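Open day at Polmont: "the hose is the hard part"
January 2026
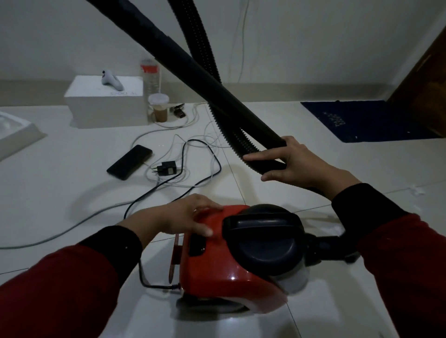

Uldis Toom talks fast and walks faster, so some of this is from notes and some from memory. He runs the household tasks group at Polmont, which opened its doors to the public for the first time since August. 17 of us on the early tour. Coats in a pile, name stickers, off we go.

His group teaches robot arms to do chores by recording people doing them first. Vacuum cleaners are this winter's project. Why vacuums, I asked, when there are already robot vacuums everywhere?

"Those are little discs that drive around," he said. "Fine. But they don't do stairs, they don't do the car, they don't do behind the sofa. People own a normal vacuum with a hose. We want an arm that can use the thing you already have."

And the hose is the trouble. He came back to it four or five times. A cup stays the shape of a cup, he said, and a hose has its own ideas. One hand steadies the body, the other has the hose, and the machine has to learn both jobs together.

"You pull here, it moves over there. And the body wants to roll after you. You put your hand on it without thinking. Try writing down how hard you press! I can't. So we record it."

They have 501 recordings of hose handling so far, he says he'd like ten times that. Each person gets almost no instructions. I asked if that didn't make a mess of the data. Big shrug.

"Mess is good. For the first few months we cleared everything off the floor, very tidy, and the system was great in a tidy room. Then Sanow came to see it" – Sanow is the partner who pays for part of the work – "and someone had left a charging cable out. Finished. It grabbed the cable."

So now the floors stay how they are. Cables too.

The live demo was next door, on an arm they call Skorkance. I didn't get a straight answer on the name. It reached for a hose, missed, reached again, got it, lifted. Took about 4 minutes and got a round of applause. A kid near the front asked why it was so slow and Toom laughed harder than anybody.

"Because I told it to be slow. You're standing next to it."

Second run it dropped the hose and just stopped there with the gripper open. Toom let it sit. He doesn't like demos where somebody hits reset before the visitors notice, and said so, pretty loudly, with a man from the front office standing right behind him.

Is it going in anyones home soon? No. He wouldn't give a year. Next step is a trial with Stankevičius, who clean offices and stairwells, with a person standing by the hole time.

"Ask me after that," he said, already halfway to the door. Next group was waiting. 11 people, and one of them had brought her own vacuum.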